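The review was at 4, and by half past two Milagros Aquino had read the same rollout so many times she could have drawn it.

Planham had paid for the study. The question was a simple one: if you train a grasping policy only in simulation, and you throw in clutter the policy never needs, does it learn to leave the clutter alone? Fleketti's group in Adelaide said yes. Her own numbers said mostly, and mostly was a hard word to put on a slide.

"How many episodes?" Mac Carthaigh asked from the door. He was eating an apple.

"2987."

"Why not three thousand?"

"The rest crashed on load. I left them out and I've said so in the notes."

He nodded and pulled a chair over. She stepped the wrist view back to the place where she always stopped it.
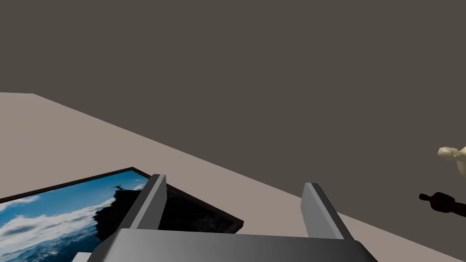

Prustum was the policy's name, and she had disliked it from the start, but it was on the grant. It had one odd behaviour. When it had nothing to hold, it slowed down over anything that looked deep. The flat colour of an empty tabletop didn't bother it. Put a framed picture on the table, with a black peak and a lot of sky in it, and the arm lost speed above the peak as if there was a drop under the fingers.

"It thinks that's a mountain," Mac Carthaigh said.

"It doesn't think anything. It's estimating depth from colour, and the dark part reads as far away."

"There's someone standing on top."

She leaned in. He was right. There was a tiny figure up there with its arms out, a statue by the look of it. She'd been over this frame all week and had taken it for part of the rock.

"Swap the texture," he said. "Same frame, plain grey inside. Run it again."

"I've got less than an hour and a half."

"Run two hundred, then."

She changed one line in the config and started the batch. They went down to the kitchen while it ran. He made tea and told her about his daughter's driving test, which had gone badly at a roundabout. She listened to almost half of it.

When they got back the plot was up. With plain grey in the frame, the slowing was gone. The curve ran flat from one side of the table to the other.

Milagros saved it beside the old one and opened her slides. She deleted the word mostly and typed: slows over dark printed regions, cause likely depth estimate, small sample. Then she went to find a cable for the projector.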